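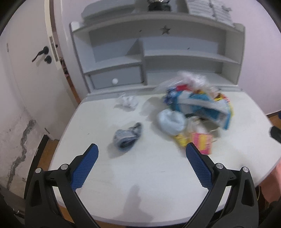

Craddock neighbors clear the decks for a second Swap and Sort Sunday

CRADDOCK, 7/28/19. If you have ever sat down at your own desk to pay a bill and found a crumpled sock and a heap of old snack bags waiting for you, then you would have felt right at home at the Prirker Community Rooms this afternoon, where a good many people from this end of town gave up a sunny couple of hours to talk about tabletops and what ends up on them.

The Swap and Sort is the idea of Noémie Arsenault, who ran the first one in April out of her own garage on Climamley Road and was so pleased with the turnout (and so tired of moving her car) that she asked for a bigger room. The plan is a simple one. You bring the odds and ends that have been piling up at home, you spread them out on a table, and you and whoever is sitting next to you go through them together until you can see the table again. Wrappers and plastic go one way, cloth goes another, and anything still useful goes on the swap shelf by the door for somebody else to take home.

"People think it's going to be about closets and big furniture, and they come in all worried about it," Arsenault said. "I always tell them to start with the desk. It's the little crinkly things that get you down, the wrappers and the bags and the one sock, and you can be through a heap of those before your coffee gets cold."

Odd socks had a basket of their own this time, and a very popular basket it was. Dale Simard came in with one gray sock he had been hanging on to since winter and went home with two more, neither of them a match, and seemed perfectly happy with the arrangement. His advice to anybody with a shelf unit at the back of the desk was to empty the lower shelves first, while you still have the patience for it, and to leave the top for another day.

Soft plastic was the other big subject. Tobiloba Adeyemi, who teaches at the middle school, gave a friendly little talk on bags and wrappers and asked everyone to shake out the crumbs and flatten things before dropping them in the sack. By the time the chairs were stacked, 47 pounds of cloth and plastic had been weighed and tied up, which is a good deal more than the garage ever saw! The cloth will go to the Plolen thrift store on Monday morning, where the staff cut up whatever is too worn to sell and bundle it for cleaning rags.

Lemonade and a very good plum cake were provided by Trefor James, and several people asked him for the recipe. He says he will bring copies next time.

The next Swap and Sort will be held in the same rooms in the fall, with the day to be posted at the library. It is free, and children are welcome if they come with a grown-up. Doors open at 3, and Arsenault asks that you bring your own bags and put your name on anything you would like to take back home with you.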